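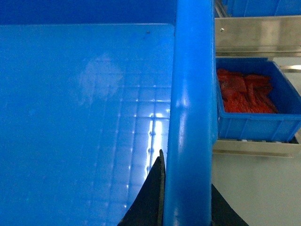

The fingers on either side of the blue bar, seen by the wrist camera.

I promised in May to write down what I learned from comparing two pairs of fingers on the same gripper, and I have been slow. The first pair is the one which was delivered by Utitz, hard and narrow, with no covering. The second pair is from Borkowska, with a rubber pad. Both fit on our arm in Plenthorpe with the same two screws, so changing them takes a minute if the small hex key has not gone missing again.

My method was simple. Each pair made 163 attempts at the edge of a plastic crate, with the closing speed and the arm program left as they were. I moved the crate a little between attempts, up to 30 millimetres to the side, so that the controller could not simply repeat one good position. Jarosław Jabłońska wrote the small script that stores the picture at the moment before closing. Without it I would have had only my memory, and my memory always prefers the finger I like.

The hard pair missed or slipped 31 times. With the pads it was 12. I expected a difference, but I had thought it would come from the weight. Most of the misses were with an empty crate, when one tip touched the rim too early and pushed the whole thing away over the table.

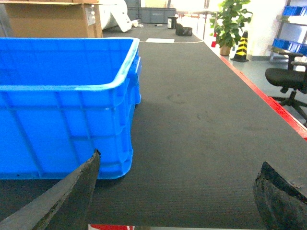 Meinrad Auer

Now the camera, which gave me more trouble than the fingers. Shiny blue plastic is not kind to it. When the ceiling lights reflect in a flat blue surface, the depth values there become holes, and the edge finder of our Kirnia controller then jumps to the border of the reflection. A rim seen from the side, over the dull grey carpet, gives a much calmer result. I lowered the exposure by one step and it helped a bit, but the dark fingertips then became hard to separate from the background.

I also tried a slower closing time of 500 milliseconds. For the pads it changed nothing that I could measure. For the hard fingers I had to stop after a short series, as I needed the arm for other work, and I do not want to give a number from so few attempts.

For the moment I keep the padded pair mounted. The pads do collect dust from the carpet, and I wipe them with a damp cloth before each series. If you have used a matt spray on crates for better depth pictures, please write to me which one, and whether it comes off again with water.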